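Stultell notes
A small blog about work, machines and the rest

Plates, again

18 November 2019
Filed under: work, teleoperation

In October I changed teams and now I spend my mornings moving two robot arms by remote control. I promised Beca Mathias that I would write down how the first weeks went, before I forget what was difficult. She learned this job before me and she says after one month you can't remember anymore why it was hard.

So, the job. I stand with a handle in each hand. When I move the left handle, the left arm moves, and the same for the right. A small lever under my finger closes the gripper. Everything the arms do is recorded, and one recording from start to finish we call an episode. Later the episodes go to the people upstairs, who train the model on them. For the project we call Rilletti the target is 1,603 good episodes, all with tableware. I am not the only operator, thankfully.

My task since last week is the dish rack. Take a plate, bring it over the rack, put it down between the pegs, open the gripper, go back. At home I do this with wet hands while I talk on the phone. With the handles I needed 19 tries before I had one episode that Beca accepted. The first ones I will not describe in detail. In one of them I moved the whole rack to the edge of the table and was still trying to insert the plate.

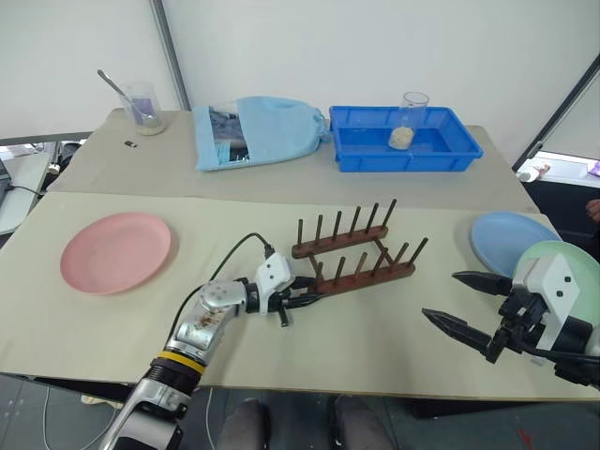 What I learned about the rack

The pegs are thin, and they lean. When you look at the rack from the head camera, the row at the back and the row at the front don't seem to agree with each other, and it is easy to aim at a gap which is really between two other pegs. Now I choose my gap on the front rail first and I don't change my mind in the middle. Changing the mind in the middle is the worst thing for the recording, Beca told me. The model will learn the hesitation together with the rest.

I also learned to keep the rack a little diagonal to the table. My first idea was to make everything straight and tidy, because I am like this. But the wrist has its favorite angles, and if the rack is parallel to the edge, my right arm comes in with the elbow in a bad position and stops at its limit.

What I learned about the plates

A flat plate on a cloth is hard to pick up. The fingers must go to the rim from the side, one finger under and one over, and the cloth likes to come with them. For some days I pushed down too strongly. You don't feel the force in our handles, you only see it, and you see it late. Kalniņš, which is our name for the older setup in the other room, has handles that push back. I tried it for one afternoon and I was jealous.

When two plates overlap I take the upper one first. It sounds obvious, but I tried the other order also, and both plates moved away from me to the side where the arm can't reach well.

The pink plate I do with the left arm and the other two with the right. It is allowed to pass a plate from one gripper to the other, but we have few episodes of this that look nice, and I am not yet good at it.

How long it takes

In the beginning, one full table of 3 plates took me 200 seconds. Beca does it while I am still thinking about the second plate. She doesn't move faster than me, I watched her hands. She only stops less — between letting go and going to the next plate there is no pause, and I have there a long one, always. This week I try to look at the next plate already when the gripper opens.

My shoulders hurt less than in October. Ernico, where the handles come from, has a page with exercises for the wrists, and I do them in the kitchen when the kettle is on. If somebody reading this also does teleoperation and has a good way to pick up flat things from cloth, please write it in the comments. Next task is cups, I think.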